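Robots Can Carry the Laundry. Folding It Is Another Matter

Posted Wednesday, 7:40 a.m. | Home & Work

The laundry basket, a technology that has needed very little improvement, is getting a lot of attention from engineers this fall. A public trial in Bridham wrapped up its first stretch in October, and its organizers have put out a short report on a question many households would like settled: can a machine do the chores yet?

The report runs to 9 pages and the answer is "some of them, slowly."

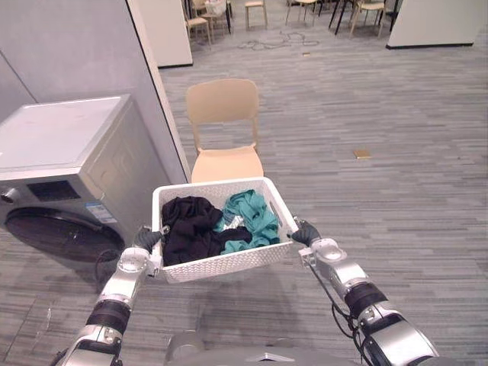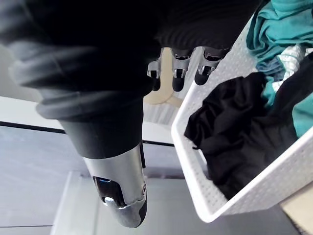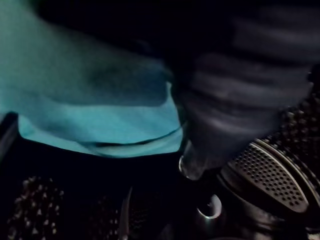 Yaw Sulemana wrote in to say that the whole business is being judged by the wrong clock. If a machine takes most of the afternoon to move the wash from one end of the house to the other, he argued, that is still an afternoon in which he did not have to move it, and he has never once timed his dishwasher either. What he wants to know is whether he can leave the house while it happens.

For now, he can't. The Bridham trial, which goes by the name Cledus, had a person within reach of a stop button for every attempt, and the report is frank about how often the button got used. Out of 1,291 attempts at ordinary jobs, 695 were finished without anyone stepping in. The remainder were stopped, abandoned, or completed in a manner the report calls "partial," a word familiar to anyone who has asked a teenager to clean a bathroom.

The jobs were chosen by asking residents what they would most like to stop doing. Laundry came first by a comfortable distance. Dishes and kitchen drawers followed. Then came a long tail of requests that the organizers politely set aside, including taxes, a wasp nest, and one neighbor.

Carrying turned out to be the strong suit. Give a two-armed machine a basket with a decent rim and it will hold on without complaint about its back. It doesn't put the basket down halfway to answer the phone, and it doesn't discover that the basket makes a perfectly good dresser and leave the clothes there until Sunday. The report rates carrying as "close to routine," provided the route has been cleared first. Clearing the route was done by people.

Picking individual things out of a pile went less well. A sock is a simple object until it is inside a pant leg. Dark items on top of dark items were a regular source of trouble, as were straps, drawstrings, and anything with a sleeve turned inside out. The machines did better with large pieces such as towels, and worse with anything small enough to be lifted along with its neighbor. On several occasions the report records a "successful retrieval" of one shirt and everything attached to it.

Folding gets three paragraphs, all of them cautious. A towel can be folded. A T-shirt can be folded if someone lays it out flat beforehand, at which point most of us would simply finish the job. Fitted sheets were attempted, and the report moves on quickly. In fairness, it would read the same way if the trial had been conducted on human beings.

The kitchen jobs were added late, after complaints that laundry was hogging the program. Utensils are hard in their own way. They are shiny, they tangle, they come in shapes that make sense only to the person who bought them, and the good ones are always under the others. A drawer that any adult can rummage through by feel becomes, for a machine, a long series of small decisions. The report suggests that better fingertips will help. It also suggests, a little plaintively, that people own fewer gadgets.

Shop-floor work is where the money is, and here the picture is brighter. Zornus, a parts distributor on the south side of town, let the organizers run a shorter set of tests on its packing line. The items arrive the right way up, the bins are all the same size, and no one leaves a tricycle in the aisle. The machines kept going through two full shifts with only brief pauses. Zornus says it is interested but has not ordered anything, and workers on the line told the organizers that they would be glad to hand over the bottom shelf as soon as possible. They were less eager to hand over the radio.

The gap between the two settings is the most useful part of the report. A shop floor has been arranged, over many years, so that the work repeats. A home has been arranged by whoever got there last. Most of the failures at the household end had little to do with strength or reach. They came from things being somewhere other than where they were the time before – a chair pushed back, a door half shut, a rug with a corner turned up.

Then there is the matter of pace. The report gives no single figure, on the grounds that times varied too much from job to job, but it does offer one comparison. Emptying a full basket onto a table and sorting it into 3 piles took the machine around nine times as long as it took a resident who was also watching television. The resident made more mistakes. They were, the report notes, mistakes he did not mind.

Cost is left out entirely. Asked about it at the public session, the organizers said the equipment was on loan and that household prices were "not a meaningful number at this stage," which those present seemed to take as a number of a certain size. A show of hands on whether people would accept a laundry machine in the house for free went strongly in favor. A second show of hands, on whether they would tidy up for it every morning, went the other way.

The next stretch of the trial moves to Ackah, where the homes are older, the hallways are narrower, and there are stairs. The organizers have already said that stairs will not be included. Dishes will be, along with bed making, and a second try at fitted sheets with a revised method that is described only as "corner first."

Residents who want their chores considered can leave a note at the Bridham library desk before noon on the day of the next session. Wasp nests are still not eligible.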